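Week three with the humanoid, and a few things I was told

I've put off writing this up since I kept hoping to have something nicer to say. It's 22 May 2018, the thing has been in the spare bedroom for 3 weeks, and my opinion of it has gone up a little and then back down to where it started.

For anyone who missed the earlier posts, Girish Khurana and I split the cost of a secondhand humanoid that came out of a closed lab. It arrived in two crates with no manual. I wanted to buy a decent arm on a post and bolt it to a bench. Girish wanted legs. He made a long speech about how houses are built for people and so the machine should be shaped like one, and I gave in, mostly out of tiredness. I still think the houses argument is weak. My dishwasher isn't shaped like a person and it does the dishes.

The job we picked is boring on purpose. Take an object out of a cubby, put it in another cubby. Girish calls the project Estlow, after a street he used to live on, and has a folder of plans for it that runs well past cubbies. I told him I'd read the folder when the robot could move a piece of fruit.

So far the parts that work are the parts we replaced. The original motor controllers were junk, and I'm being polite. We swapped in 9 Toleck boards, which were supposed to be drop-in. They were drop-in if you own a file and a lot of patience. Once they were running, the joints stopped buzzing and the shoulders quit drifting downward whenever the room got warm. I'll give Toleck that much. Their setup software I would not wish on anyone.

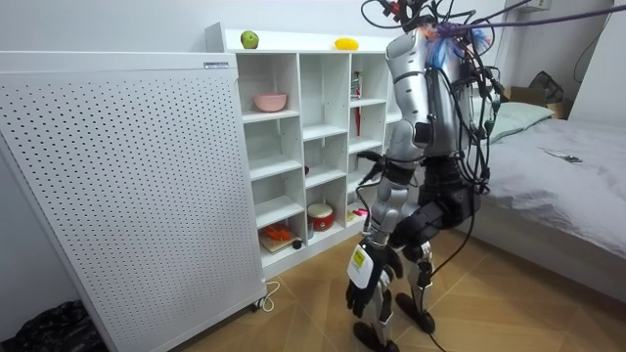
Wiring is where most of our evenings have gone, and I blame the two of us equally. Every time we fixed a joint we added a lead, and we never took an old one out, so by the second week we had a machine with a haircut. All that black cable sprouting from the top of the torso and hanging down its back past the hips is our doing, and so is the purple one running off toward the corner of the room. Girish says it's a prototype and prototypes look like that. Maybe. I've also spent two evenings hunting a dropout that went away when I moved one strand three inches to the left, and I don't call that engineering. If it needs a haircut to be reliable, it gets a haircut before it gets any new behaviors.

The other thing I've learned is how much of the effort goes into leaning. Reaching for a shelf looks like an arm problem. Then you try it, and the whole upper body has to come forward, and the legs have to put up with that without the feet sliding. Our floor is wood and the feet don't love it. I glued rubber to the soles last Sunday's worth of forum advice told me to use, peeled it off again, and went back to bare feet at a lower speed. Slow works better. Slow also means that a single pick takes long enough for me to go make toast.

We tried the Vovley planner for the reaching, after a lot of people in the comments told me to. Setup took one evening, which was less than I feared. It ran 400 planned reaches in simulation with no collisions and Girish was very pleased with himself. Then we ran it on the real thing and it tried to put an elbow through the side of the shelf. The sim shelf was in the wrong place by the width of my thumb. You can say that's our mistake, and it was, but a planner that can't cope with a thumb is going to have a hard time in any home I've ever been in. I move furniture when I vacuum.

Some people asked about the hands. They came from Joshi, they cost $650 for the pair, used, and I think they're the best value in the whole build. Plenty of fingers, decent grip, and the calibration holds overnight. My complaint is that they're better than anything we know how to do with them. We mostly use them like a pair of salad tongs. I keep asking Girish what a two-finger gripper would fail at that we currently succeed at, and he keeps changing the subject to door handles.

To be fair to him, there was one good evening. It picked an apple, held on to it, turned at the waist and set it down in the right cubby without any help from either of us. We both yelled. I asked for it to be done again, and the second try knocked the apple under the bed, and the third never got as far as the apple. One out of three is what I'd expect from a claw machine at the mall, and those have better lighting.

What's next is dull. I want the cables cut back and tied down, with labels, before we add anything. I want the shelf measured properly and I want it measured again after somebody bumps it. Girish wants to start on walking from the door to the shelf. We've agreed that he can have the legs when I've had a full evening with no dropouts, and I've written that on the wall calendar where he can see it.

If anyone has run Toleck boards with longer leads than the ones in the box, please tell me what you used for shielding. I've read the official page and I don't believe it.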